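4.2 Pattern, shine and the wiped surface

The first round of home visits in Grestlow dealt with plain worktops and tables, and the results were easy to report. People wiped until they could see no crumbs and no smears, and then they stopped. The second round dealt with patterned surfaces, mainly those with a marble look, and the results were less tidy. This section covers what people said and did when wiping and drying these surfaces, and what the surfaces themselves may have contributed.

We use the term "marble-patterned" throughout for any surface with a cloudy ground and branching veins, whatever it is made of. Households often did not know whether they owned stone, a printed board or glass with a printed underside, and we did not test for it. In the 31 homes of the second round, the word used most often was simply "marble." Where a resident corrected us, we wrote down the correction and left the category alone.

Veining and residue

Kitchen and table residue comes in a small range of colors. Tea, coffee, sauce, rust from the foot of a pan and dried juice all fall somewhere between tan and reddish brown. So do many of the veins printed or cut into marble-patterned surfaces. A thin brown line that forks and curls back on itself can be mistaken for the edge of a dried spill, and a dried spill can pass for a vein. Both errors turned up in our visits. Several residents rubbed at a vein, stopped, moved their head and rubbed again before letting it go. Others passed the cloth lightly over a real ring left by a cup and said afterward that they had taken it for part of the surface.

The fainter veins caused less trouble of the first kind and more of the second. A pale peach or cream streak on a gray ground looks very much like a dried trace of milk or of detergent. Residents did not rub at these streaks, but they did not rub at the milk either.

In the Rarnano apartments, which were rented with the furniture in place, new tenants took longer over the first wipe than tenants who had lived with the table for a season. We expected this. People learn their own surface. One tenant could draw the main vein of her table from memory, including the place where it split, and said anything beyond that split was "food until proven otherwise." Tenants who had moved in during December, when the rooms are lit by lamps from mid-afternoon on, were slower to learn the pattern, or at least said they were.

Gloss and glare

Polish adds a second difficulty. A glossy surface returns the light above it as bright patches, and nothing under those patches can be judged from where the viewer is standing. The fine pattern washes out, along with any crumbs or film lying on it. Around each patch there is usually a paler halo where the veins can be seen but look weaker than they are.

Glare is also useful, and experienced wipers treat it that way. A film of grease that cannot be seen in flat light shows up at the ragged border of a bright patch. Residents who had worked in restaurants or hotels bent down to look along the surface at a low angle, so that the light ran across it. Residents without that background tended to look straight down. We did not teach either method during the visits.

Dark areas worked differently. A soft shaded region on a pale ground, with no firm border, could be a shadow, a reflection of something overhead or a change in the pattern. Residents rarely wiped such regions more than once. When asked why, they gave answers such as "that's just the light," including in cases where we had put down a thin layer of oil before the trial with their consent.

The cloth

Cloths were supplied by Stikovari from a single batch of 400, washed once before use and handed out dry. We asked residents to leave the cloth on the surface when they felt they were finished, and we noted where it lay and whether it was flat, folded or bunched. The position turned out to matter for a reason we had not planned for. Residents put the cloth down on the part of the surface they had wiped last, and in many homes they never lifted it again to look beneath it. Residue under the cloth at the end of the trial was common. The cloth itself had been used on everything else and then parked on a spot that was assumed to be clean.

Color contrast between cloth and surface may play a part. With a surface as busy as marble, the fabric is the one even area in view, and several residents said the table "looked done" once the cloth was down. We did not vary cloth color in this round, so the remark stands as a remark.

Laboratory check

To separate pattern from gloss, we repeated the task at our Kaufmann test kitchen with matching panels, plain and marble-patterned, each in a matte and a polished finish. Light at the panel was held at 1000 lux from fixed lamps, and the same dose of dried tea was applied to each panel at 2 places chosen before the session. Participants wiped until satisfied, with no time limit.

On the plain matte panels almost nothing was left behind. The plain polished panels did slightly worse, and the patterned matte panels did worse again. The patterned polished panels were clearly the worst, and the tea left on them was found mostly beside strong veins and inside areas that were bright with glare from the participant's position. Participants were no less satisfied with these panels. Asked to rate how clean they had left each one, they gave the patterned polished panels the highest marks.

Limits

The tea test favors our account of brown veins, as a white residue would have been hidden by other parts of the pattern. We also had only one marble pattern at Kaufmann, a gray one with rusty veins, and household surfaces came in many others, among them green, black and a warm yellow. Finally, people in a laboratory cannot walk over to the window side of the table, which is something residents in Grestlow did often — usually without mentioning it.

For household advice, the results point to wiping by area and not by sight: cover the surface in overlapping strips, lift the cloth away, and check once from a second position. Written comments on a draft of this section were invited from the participating households, and one is printed after the figure.

Figure 2. Glare on a polished marble-patterned surface with reddish-brown veins. Two bright spots largely wash out the pattern beneath them; the lower one lies just above the corner of the fabric. A darker, soft-edged region crosses the center.

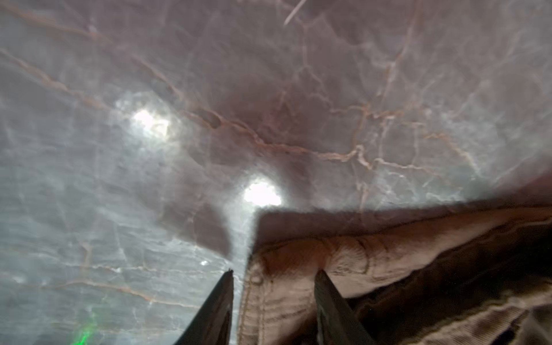
Vilmos Vörös: I would add drying to your advice. At home the strips are fine while the table is damp, but the marks I miss are the ones that come up later, when the water has gone and left its own white line next to the white lines that were already there. I go over ours a second time with a dry towel and feel for rough spots with my palm. My eyes are no use for it after supper.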